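Stillton Robotics Club – Questions We Keep Getting

Updated Oct 3, 2019. Read this before emailing Leonora please, her inbox is full.

Who can join?
Anyone enrolled at Stillton, any grade. No tryout. If you never held a screwdriver, fine. Come to the first meeting or the fifth, same deal.

Do I need to know how to code?
No. Half the club doesn't. There's wiring, printing parts, driving, the notebook, the scouting sheet. If you want to learn code Győző Gulyás runs a beginner table during regular meetings, bring a laptop if you have one. We have a few loaners, the batteries are bad, bring the charger.

Where and when?
Room 51, right after last bell. Doors close when Mr. Costigan leaves and he will not wait for you. Outdoor days we meet at the side doors instead, watch the group chat for which one it is.

What does it cost?
$200 for the year. Covers the shirt, the bus to Rernavmont and your share of parts. Does not cover food on the bus. If money is a problem talk to Wiremu Costigan in private, it gets handled and the rest of the club doesn't hear about it.

What is the team number?
2321. Put it on everything. Batteries, bins, your safety glasses case. Last year at Rernavmont we lost a whole bin of connectors becuase it just said "robot stuff".

What are we building this year?
A hand. The Pireck Challenge is pick and place, soft objects and odd shapes, and part of it is run outside. So no more flat shop floor for everything.

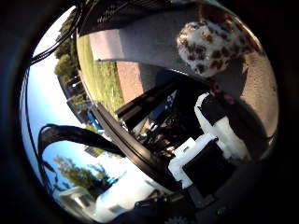 Grip practice is the part everybody asks about so, long answer. You get a turn driving once you've done the safety sheet and helped with one full setup. Turns go by the list on the door, no trading. We start with soft stuff, things like the white one with the brown spots, then move to harder shapes when your driving is steady. Look at your cables before you close the hand – a loose loop near the fingers is the first thing Natália checks, and she'll send you back to redo it. Same with the gear and the small screws. If a screw looks like it's backing out, stop and say so. Don't tighten it yourself with whatever is in your pocket.

Can I take the hand home to work on it?
No.

Can I take the files home?
Yes. All the printed parts are in the shared folder under Hand 2. Don't save over the originals, make a copy with your initials. Stavros spent most of July redoing the finger mounts and would like them to stay redone.

What if I break something?
Tell someone. Thats the whole rule. Printed parts can be printed again. Motors cost real money so tell us faster.

What do I wear?
Closed shoes, hair tied back, no long sleeves hanging down near the gears. Glasses on whenever the power is on, outside too. Sunglasses don't count. Yes people ask.

Do parents have to come to the competition?
No but we need drivers for the second van. Email Leonora Salazar with "van" in the subject line.

How many meetings can I miss?
Two without a note. After that you're still in the club but you don't drive at Rernavmont. Sports conflicts are fine if you tell us ahead of time.

Who picks the drive team?
Wiremu and Natália Patrício, after practice runs. It's based on your logged turns and your notebook pages. Seniors don't get it automatically.

What about the Gatchalian scrimmage?
Going, probably. Waiting on the bus. Permission slips go out when we have a date, and they're due back the same week, signed, in ink – a photo of the slip doesn't work, the office won't take it.

My question isn't here.
Ask at a meeting. Or the group chat. Email last.

Related
Safety sheet (print both sides)
Pireck Challenge rules, our short version
How to log your driving turns
Packing list for Rernavmont
Notebook pages: what a good one looks like
Parts wish list
Beginner code table, what to bring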